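Skanham Print Barrow: where we've got to
Progress report to the Jelten Fund, 27 Jul 2021

Hello all, and thank you for being so patient with me over this one. I know it was meant to be with you before the school holidays, but the kiln had other ideas (more on that further down) and I wanted to have the repair bill in my hand before I wrote anything about money.

You'll remember the grant was for a small range of gifts carrying pictures of the Skanham marshes: tea towels, greetings cards, a calendar and the tiles. When I last wrote, in January, I had the cards and not much else. I now have four tile designs, two tea towels and a very full spare room!

The cards first, as they're the easy bit. We had 400 printed by Kelemen, who did a lovely job on the heron and a slightly murky one on the sluice gate at dusk. I've asked them to lift the shadows on the second run and they've agreed to do a fresh proof without charging. The cards are in five shops along the coast, all on sale or return, and the one by the ferry steps has already been back for more. I've learnt to leave the envelopes tucked inside, as people kept buying the card and forgetting the envelope, then ringing me up about it.

Tea towels have been slower. The first cotton I chose took the colour beautifully and then shrank so badly in the wash that the lighthouse came out short and fat. I've gone over to a linen mix from Tusitz, which costs more per metre but keeps its shape, and I'm much happier with it. It does mean the towels will sell for a bit more than I put in my application. I've tried the new price on the regulars at the craft market and there was only one raised eyebrow. 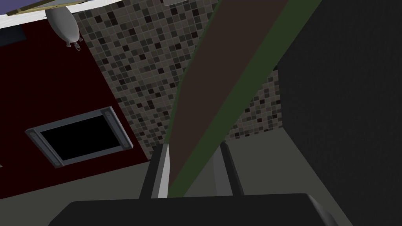

Tiles, then. I said in the bid that I'd offer them loose and also mounted, so people could hang one up without getting the grout out, and the mounting is what has taken up most of my spring. I tried cork backing (crumbled), a wire hanger (wonky) and finally a strip of plain board along the back. For the longer version, with several tiles in a row, I'm now set on a long brown board with green edges, like the one in the picture, as the green picks up the reeds in the marsh designs and saves me buying frames altogether. My sister thinks it should be blue. We're not speaking about it.

The kiln packed up halfway through the second batch. The element had gone, and so had a shelf, and I lost 13 tiles, which was a rotten afternoon. The repair came out of the contingency line and there's still a little left in there. I haven't moved anything between headings without asking you, and I don't expect to need to.

The calendar I'd like to talk to you about. I have enough pictures for the whole year except the winter months, where everything I took is either fog or my own thumb. I could borrow from the card designs, or I could hold it back a year and do it properly. I lean towards holding it back — but that changes what you agreed to pay for, so please tell me which you'd prefer.

Next up: the second card proof, the mounted tiles into at least two of the shops, and a stall at the autumn fair if they'll have me. I'm also putting together a proper order form, having run the whole thing from the back of a diary until now. It should take around six weeks to get the mounted tiles boxed and priced.

Receipts are in the usual folder, including the kiln one, and I'll drop some of the linen samples in with the post so you can see the colours for yourselves.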